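Clincombe Countertop Sink Unit, black top with white basin
Item 3231
Supplied by Bendov
Page last checked March 9, 2019

We list a lot of compact sink units and most of them promise more than a small sink can do. The Clincombe is a decent one. It is also a plain one, and the maker's leaflet calls it "a complete kitchen solution", so read the rest of this page before you order.

What you get is a black rectangular top with a white rectangular basin set in it, and a dark gray faucet at the back edge. The spout is wide and flat and reaches forward over the basin. Whether you like that look is up to you. We think a plain round spout is easier to wipe down, but customers keep asking for the flat kind.

There is an overflow slot near the front rim, with three holes. Sevance, who make the drain kit, say it will keep up with a faucet left running. We would not go out for the afternoon to test that.

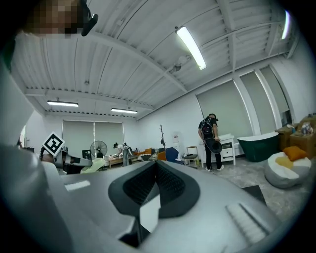 Room matters more than the leaflet admits. Measure first, and leave yourself space to stand in front with both elbows out. People buy a small sink for a small corner and then find they can't get a roasting pan under the faucet without turning it sideways.

The black top shows soap marks and hard water spots. The leaflet says "easy care". It is easy enough if you wipe it every time, and so is every other countertop we have ever sold. Keep scouring powder off it.

There is space at the back left corner for a sponge. A wet sponge left there will leave a ring, so get a dish for it or wring it out properly.

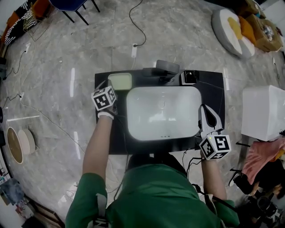 Plumbing is not included. The unit comes with the basin, the top, the faucet and the Sevance drain kit. Hoses, shutoff valves and sealant are extra, and the short hoses Bendov used to put in the box were dropped last July. We asked for them back and got a polite no.

Clincombe also advertises the faucet as good for 3000 hours of use. We have not seen how they arrived at that and we don't repeat it as a promise. The warranty is 3 years on the basin and one on the faucet – that tells you more.

If you want something heavier, look at the Sjöberg unit, item 231. It costs more and takes longer to arrive, and the basin is deeper. For a studio, a workshop or a spare room where you rinse cups and brushes, the Clincombe will do the job and we wouldn't pay extra.

Returns accepted on unused units in the original box. Once the drain has been fitted, it's yours.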